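4. Going back to work after a winter virus: what the diaries said

4.1 Who wrote to me and how I read them

I'll start with the diaries themselves, because everything in this section leans on them and they were a lot messier than the tidy form I sent out in December. There were 40 diary keepers at the Nivico office in Pradevbridge and another 40 at the one in Skumomura. Between them they sent me 993 daily entries. Some people filled in every box. Some wrote "ugh" and went back to bed (I coded that as a symptom day, and I stand by it!).

Each entry asked for the same few things: temperature if they had taken it, aches, sore throat, cough, sleep, appetite, and whether they had worked at all that day. Then there was an open space at the bottom for anything else. I had expected that space to stay mostly blank, and it ended up being the part I read twice. People wrote about soup, about guilt, about their kids bringing the thing home in the first place. One person copied out the back of a box of throat lozenges, for reasons I never worked out.

I read the entries in order, person by person, and marked the first day each writer called themselves well in their own words. I didn't use a doctor's note for this, even where I had one from the Đinh clinic. What I wanted was the moment when somebody decides they're okay again, and that doesn't always match the day the fever goes.

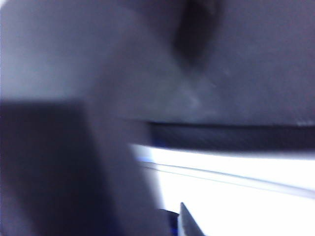

Figure 2. Smooth gray surface with a dark, out-of-focus shape toward the top.

4.2 The day people said they were fine

The big surprise for me was how early "fine" turned up. Plenty of writers used the word on the same day they also ticked aches, headache and poor sleep. I went back and checked that I hadn't mixed up the pages, and I hadn't. They really did feel fine compared with the day before, and the day before had been dreadful, so fair enough.

Of all the entries, 294 came from days when the person had gone back to work but was still ticking at least one symptom. I started calling these the "in-between days" in my notes and the name stuck. They are the days I find most interesting, and also the ones that people seem to forget fastest. In the follow-up form I asked everyone to tell me how their illness had gone from start to finish, and the in-between days mostly vanished. The story became: I was sick, then I was back.

The diaries don't read like that at all. An in-between day usually begins with a decent morning. There's a shower, a real breakfast, a bit of cheer in the handwriting (where I had handwriting). By the middle of the afternoon the writer is flat. Several people described the same heavy feeling behind the eyes, and a good number said they had read the same email over and over without taking it in. Then comes an early night, and the next morning they feel good and do it all again.

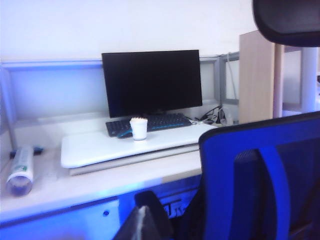 I should say that the flat afternoon wasn't tied to how bad the illness had been. I had guessed that people with high fevers would have the longest run of in-between days, and I was ready to write that up. The diaries wouldn't let me. Some of the mildest colds dragged on and on, with a cough at night and no appetite, while a couple of people who had been properly flattened bounced back and stayed back.

What did seem to go along with a longer run was broken sleep. If the writer was still waking up coughing when they went back to work, the in-between days tended to pile up. I can't tell you from diaries alone which way round that goes, and I'd be wary of anyone who tried. Being run down can wreck your sleep just as easily as bad sleep can keep you run down. Still, it was the one pattern I could see at both offices without squinting.

4.3 Why they went back when they did

Here I have to rely on the open space again. The form never asked "why did you go back today?" and I wish it had. Lots of people answered it anyway. They missed their work, or they were bored, or a project was sitting there and they could feel it growing. Money came up less than I thought it would, though both offices had paid sick leave, so please don't carry that over to places that don't.

Boredom deserves more credit than it gets. The second or third day in bed seems to be a kind of treat for some people and pure misery for others, and the miserable ones were back at work first. I'm one of those myself, so I may have read their entries with a bit too much sympathy.
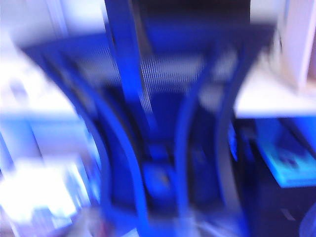
You keep asking when I felt better, one of the Skumomura replies went, and I keep wanting to say it was three different days. My throat got better, then my head did, and then a week later I noticed I was humming.

I've thought about that reply a lot. My coding allows one "well" day per person and hers clearly needed more than one. She wasn't alone either. When I went back through the open spaces with her comment in mind, I found the same sort of staggered recovery in other diaries, with legs coming back before appetite, or appetite before any wish to talk to people. A better form would let the writer mark each of these separately.

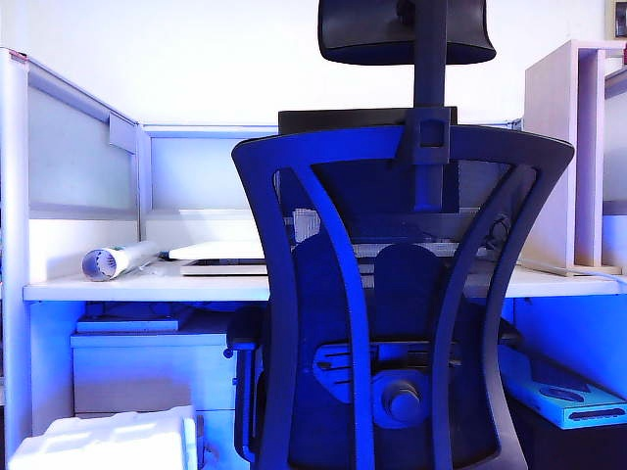

Figure 3. High-back office chair with headrest, seen from behind, at a white cubicle desk.

4.4 Things I'd be careful about

People who keep a diary while sick are a particular bunch. I suspect the very ill skipped days and the barely ill got tired of it, so the middle is probably better covered than either end. I also relied on people's own thermometers, and a few of those gave readings that would worry a vet.

The two offices didn't get their forms on quite the same day, so I haven't compared them by date anywhere in this section. The sleep entries are taken up again in Section 5, together with the follow-up forms.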